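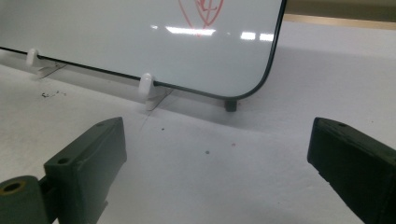

Small whiteboard, red marker.

How do I find out who produced a track on an old mixtape?

posted by pirkero_fan

Hi all! I've been completely hooked on a mixtape my cousin passed me in August, and there's one song on it I can't stop playing. It's by a rapper who goes by Bozsik, the track is called "Welora," and the beat is unreal. Chopped soul vocal, huge drums, then this little organ part that only shows up in the second verse. I must have rewound that part 100 times!

The trouble is the tape came with no credits at all. The files are tagged "Track 07" and the artist name is spelled two different ways. I tried searching the lyrics and got three pages of a totally different song. Does anyone know how you track down a producer on something this obscure? I'd love to hear what else they made.

Lev Tkachuk

Oh, I love this kind of hunt! Start with the first ten seconds. Lots of producers drop a tag there - a voice, a sound effect, a bit of laughter - and on a bad rip it can be buried under the DJ shouting. Put on headphones and turn the bass down.

Next, look for a later version. Mixtape songs often got a second life on an album or an EP, and that release will usually have proper credits even when the tape didn't. Check the length too, as the album cut might be 30 seconds shorter with the DJ drops taken out.
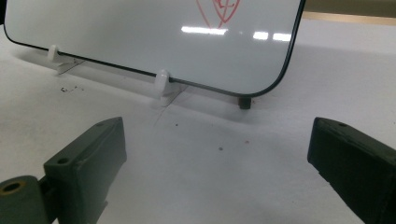

If that gets you nowhere, go at it through the sample. Find the soul record and then look up everyone who flipped it. I did this with a Jetell song I was obsessed with, and the trail led me to a beat tape with 400 plays on it. Every single track was great! I wrote to the producer and got a really kind reply the same night, with two instrumentals attached.

One warning: fan-made lyric pages copy each other, so five sites with the same name on them may all come from one person's guess. Try to find the artist or producer saying it themselves, in an old interview or a blog post from when the song came out.

drumsfirst

try the comments on the video upload. the one I know of has 3,206 views and somebody in there was arguing about the beat. didn't read it all but that organ is SO good

pirkero_fan

Headphones on, trying the tag thing first. Thank you both!!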